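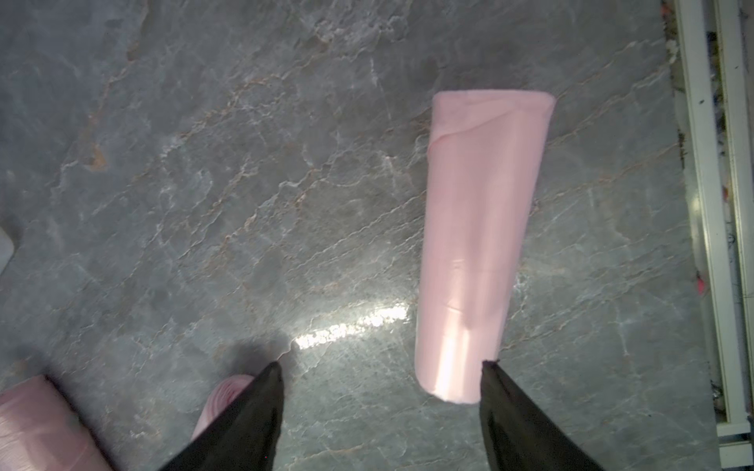 Kellel

Ticket status: open, waiting on parts
Opened: August
Category: water heating / hot side pressure

Problem as reported: hot water at the kitchen faucet drops to a trickle after a minute or so. Cold side is normal. The upstairs bathroom, fed from the same heater, shows a smaller drop. No leaks found under the sink.

Equipment: Fodine tank heater, 80 gallon, electric, two elements. Jumau mixing valve on the outlet. Supply lines are copper up to the shutoffs, braided from there to the faucet.

7:40 am. Static pressure at the drain valve is 80 psi, higher than I like. Regulator adjusted down one turn. No change at the faucet.

8:15 am. Pulled the aerator. Found white grit and a few soft flakes. Cleaned and refitted. Flow was good for two minutes, then dropped again. Grit is back in the screen.

8:50 am. Disconnected the hot supply line and ran it into a bucket. Same drop, so the faucet cartridge is ruled out. Wiped down the counter and moved on to the heater.

10:05 am. Power off at the breaker, tank isolated. Drained 5 gallons from the bottom. Water came out cloudy with sediment. Drained another 5, slightly clearer. The drain valve clogged twice and had to be cleared with a wire.

11:30 am. Opened the mixing valve. Both inlet screens are scaled, the hot one almost closed. Soaked them in vinegar. The hot screen tore when I brushed it. The piston moves but sticks near the hot end.

1:20 pm. Refitted the valve without the hot screen, as a test only. Faucet holds full flow for ten minutes. Upstairs also normal. Outlet temperature wanders by several degrees, so the piston needs replacing too.

Parts needed: screen set and piston kit for the Jumau valve, new drain valve for the tank.

Open question: does the piston kit include the O-rings? The parts sheet lists them separately, but the drawing shows them in the same bag.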